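桌面操作仿真规范 二月碰头会纪要

到会：Folasade Aliyu、Obinna Igwe、Temitope Ajayi、Modupe Okonkwo，还有我（Oluwatosin Bako，这次轮到我记，写得随意，大家多包涵）
时间：下午三点开始，茶歇之后又聊了好一阵

一、上次遗留
命名规则总算定了！场景名一律小写，版本号放最后。Obinna说Krasniqi那边的旧脚本还认老名字，他去改，我们先别动目录。

二、成功判定怎么写
这条吵得最久。Temitope把Prurberg批次翻了一遍，1,847条记录里有59条判定栏是空的，她的意见是空着就退回，别替人家猜。我本来想留个“待定”选项，被Modupe一句话问住了：待定谁来定？好吧，我收回。以后只有“成功”“失败”“作废”，作废必须写原因。

三、限速和急停
仿真里也要按真机的限速跑，这点没人反对。Folasade还想把急停测试写进每次发版的检查单，我举双手赞成（上回就是漏了这个）。Obinna担心拖慢发版，先试一个版本再说。

四、视角和遮挡
Modupe投屏放了一张仿真视角，我们对着它聊相框这类大件怎么摆。 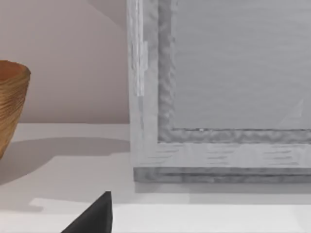 图1 仿真渲染：左侧木碗，右侧灰色相框，下方为夹爪指尖

我觉得物体出画是可以接受的，但目标物出画多少得记下来，不然后面没法比。Temitope同意，还加了一条：指尖在画面里能看到哪一部分，也写进视角说明。阴影参数这次不统一，Zekska的渲染设置还没交上来，讨论也是空谈。每个场景先抽大约120帧人工看遮挡，Modupe牵头。

五、待办
Obinna：改Krasniqi旧脚本
Temitope：退回空白判定，附填写说明
Folasade：急停检查单初稿
Modupe：遮挡抽查表
我：把第二条写进规范正文，发给Nulier那边过目

下次会还是下午三点，请Zekska的同事也来。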